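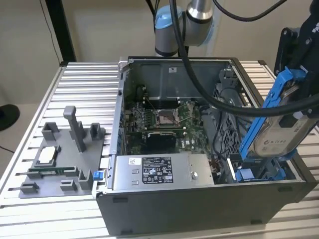

Is an old office desktop worth taking apart for its bits?

Mostly the drive, the memory and the power supply are worth your time, and the rest depends on how much shelf you've got.

I've been pulling old towers apart for years, and I still get a little thrill when the side panel comes off! My last batch came from an office clear-out in Wutville - 2 big boxes of them, and I paid $183 for the lot (my partner thought I'd been had).

The Dell ones are my favourite to start a beginner on. Lay the case on its side, look for the blue plastic and you're halfway there - the hard drive sits in a blue carrier, so you're not hunting for tiny screws under the couch. Unplug the cables first, please. I forgot once and I'm still cranky about it.

Go gently around an empty CPU socket, and drop the lever back down before you put the board away. Drives get wiped and labelled the same night at my place, colour-coded by size. The graphics cards go in the good drawer.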